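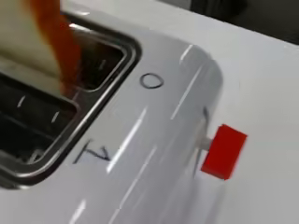
Fig. 1. Wrist view, slice partly lowered into the toaster. Note the glare on the white plastic.

Build Your Own Arm, Session 5: Insertion
Notes by Shufen Han, Givham shared workshop

Last session we picked up foam blocks, which are forgiving. Bread bends, sheds crumbs into the wrist joint, and is a different thickness at every bakery. Read the Treklow wiring sheet before you come in, especially if your arm twitched in July.

Why a toaster is hard
The slots are dark inside and the rim is chrome, so the camera gets a black hole with a mirror around it. A plain brightness threshold will happily find the rim, the highlights on the wire guides and your own overhead lamp. Mask the glare first. The pen marks on top are far easier to find than the slot edges.

Approach
Stop 40 mm above the slot and square up the slice. Then descend slowly and watch the motor current. If it climbs, back off. Pushing harder makes croutons.

The lever
Red lever on white body: color segmentation works, enjoy it while it lasts. Keep the toaster unplugged until Yuxi Cheng has checked your stop button. It draws 800 watts and has no opinion about your fingers.

Homework
Log ten insertions, failures included. My own log stands at 61 and is mostly failures. Bring your own bread.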